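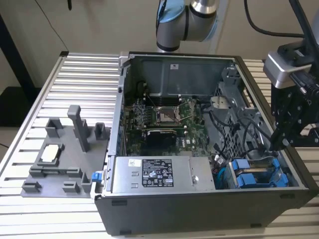 September, half ten at night

Back late, feet killing me. Quick one before bed or I'll forget what I did and do it twice.

Got the side off the Dell at last. Laid it flat, much easier than bending over it stood up like last time. Processor out, lever left up. Memory I've left in, no point disturbing it if it's going back in the same slots. Card still in as well. Must NOT touch the socket with anything, not a sleeve, not a cloth. Hendrik bent a pin on one two years ago and we heard about it till Christmas.

New chip meant to come from Munix tomorow. 67 quid with postage, which is fine. They had a faster one for 130 but what for, it's going to run the bookings at Mullside and play the odd video. Lwazi says get the faster one. Lwazi is not paying.

Paste. Did I buy paste? Had a tube in the kitchen drawer with the batteries, looked, it's glue. Put paste on the list. Also the little wipes.

Cables annoy me. Big black bundle going down past the drive cage and I can't tell what half of it is for. Wanted to cut the tie and do it again neatly, stopped myself. Will draw which plug goes where first. Bíró notebook, the squared one, back page. Last time I trusted my memory and had the front lights dead for a month.

Shroud is a thing as well. Big grey plastic piece, takes up most of the room at the top, always a fight. Remember it clips before the panel goes on and don't force it. Write that on my hand.

Lwazi rang at 20 past eight, wants it Thursd no, wants it before the end of the month, I said yes before thinking. Then he went on about the Brondance lot and their invoice, 278 for putting in a printer, a printer!! Told him I'd have done it for a curry. He said he'd remember that. Should have kept quiet.

Hendrik has the old drive at his, with the members' list on it I hope. If it isn't on there then I don't know where it is. Ring him in the morning before he goes out on the bike. Ask about the small screwdriver too, the magnetic one, he's had it since spring and it's mine.

Didn't eat properly, toast and the end of the cheese. Washing still in the machine, will smell, do it again in the morning.

So, for tomorrow: paste, wipes, ring H, chip (sign for it, they won't leave it with next door), draw cables. Power supply stays, was thinking of swapping it but no. Enough money gone on this already.

Rain on the skylight. Forgot to put the bins out. Going down now in my slippers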